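The Enduring Place of the Coloured Block

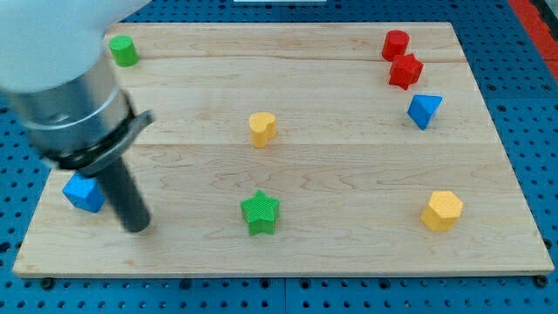

Few objects in the playroom have changed as little as the solid coloured block. Its shapes are familiar to anyone who has spent a morning on a preschool floor: the cube, the cylinder, the triangular prism and, in more generous sets, the star. Its colours are seldom subtle. Red, blue and green remain the standard, and families continue to ask for them by name at the Plikville Toy Library, where block sets are among the most frequently borrowed items in the collection.

The library holds more than 700 playthings, of which 20 are block sets in regular circulation. Borrowing is for 3 weeks, and the waiting list in September can extend well into the following term. Staff attribute this demand to the range of ages a single set will serve. A toddler will carry one cylinder from room to room for the better part of an afternoon. An older sibling will want every piece, and will object if the star is missing.

The star deserves particular attention. A cube offers a dependable face whichever way it lands, and a cylinder will stand readily on either end. A star-shaped prism must be laid flat or balanced on its points, and the choice alters everything that is placed upon it. Children who have grown confident with towers often return to it with renewed interest. The triangular prism presents a similar difficulty, serving as a roof in one arrangement and as a rather unreliable foundation in the next.

Less consideration is usually given to the surface beneath. Carpet is forgiving of noise but poor for building, and many households have settled on the kitchen table by default. The library now lends a timber board with each of its larger sets, a practice adopted from the Hayat Early Learning Centre. A pale timber is preferred. Strong colours stand out clearly against it, and the grain supplies a kind of landscape that children are quick to use, following a dark streak as a river or treating the seam between two planks as a road.

Boards of this type are commonly made from several planks joined along their length. The joins should be checked from time to time with the flat of the hand, and any raised edge sanded back before the board is returned to use. Ovutlow, the workshop that prepares boards for the library, finishes each one with a plain food-safe oil and recommends a fresh coat every spring. Boards should be wiped with a damp cloth and stood on edge to dry. They should not be soaked.

Storage remains a matter of household preference. The Dallari community playgroup keeps its blocks in shallow trays sorted by shape, while the toy library returns each set to a drawstring bag with a printed list of its contents. A compact set of 13 pieces can be checked against the list in a moment, and replacement blocks may be requested at the front desk when a set is returned.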